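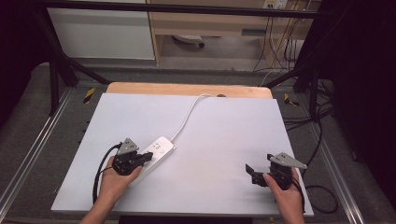
Trukix hand-held gripper pair: review after a jaw width fault

Reviewed by Chaltu Dinsa, 28 Nov 2021

The Trukix set is a pair of wired hand-held grippers for recording manipulation data without a robot arm. Each unit has two motor-free fingers on a common slide, a trigger, a camera and a magnetic encoder that reports jaw width. The recordings are meant to be replayed later on an arm fitted with the same fingers. We bought one set for the Seyoum project through Grovholm, the distributor, and have recorded 1,663 episodes with it. 1,330 of them are usable. Most of the difference comes from one fault, and this review is mainly about that fault.

What went wrong

The left unit began to report a jaw width that was too large. At first the error was under a millimeter and fell inside our filter. It grew over several sessions. By the time we found it, a fully closed jaw read as 4 mm open, and nothing in the recording software had raised a warning.

We noticed on replay. The arm closed on the body of a power strip, stopped short of contact, and then carried out the rest of the motion with nothing in the jaw. The second arm pressed a button on the strip as recorded, and with no grip to hold it the strip slid across the board until the cord pulled tight. The operator hit the stop. There was no damage, but a replay that moves at normal speed while holding nothing is a safety matter, and the Trukix manual does not mention it.

Cause

The encoder magnet sits in a pocket on the moving finger carrier and is held by a small dab of adhesive. On our left unit the adhesive had let go on one side. Whenever the operator pushed a finger sideways against something rigid, the magnet shifted slightly and stayed shifted. Straight closing force had no effect that we could measure. Side load did it every time.
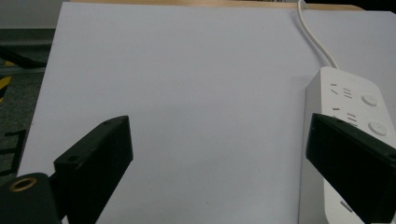 Side load is hard to avoid with low, wide objects on a flat surface. The operator slides one finger up against the housing to steady it, and the carrier takes the force at a right angle to its travel. Trukix rates the fingers for 4,000 closing cycles before inspection but gives no figure for side load at all. Our left unit was well short of that cycle count.

Grovholm answered within two days and asked for a log, which we sent. They agreed that the adhesive was at fault and offered a replacement carrier. It arrived with the same adhesive joint. We now add a printed retaining cap, held by one screw, over the magnet pocket. It adds very little weight, and the reading has not moved in nearly 20 hours of recording.

Checks we now run

Close the jaw fully before each session and read the width. Reject the unit if it shows more than 0.3 mm.

Push each finger sideways by hand, release it, close the jaw and read again.

Repeat the closed reading at the end of the session. If it differs from the first, quarantine every episode in between.

On replay, compare commanded width with motor current. If the jaw should be holding something and the current stays flat, stop both arms.

The last check is the one that matters for safety, and it has to be written by the user. The replay tool supplied with the set looks at position only.

Other points

The trigger is smooth and the return spring is light enough for a long session. Cable strain relief is adequate. The cable itself is stiff and tends to tug at the wrist when the operator reaches to the far side of the work surface. Time sync between the left and right units has been reliable.

The older Tadstead grippers we used before are heavier and have a worse camera — but they measure width with a geared potentiometer, and we never saw one drift.

Rating

Good mechanics, good sync, poor magnet mounting, and no fault detection worth the name. I would buy the set again only with the retaining cap fitted from the first day. Owners with existing recordings should check the closed-jaw reading at the start and end of each session before replaying anything on hardware.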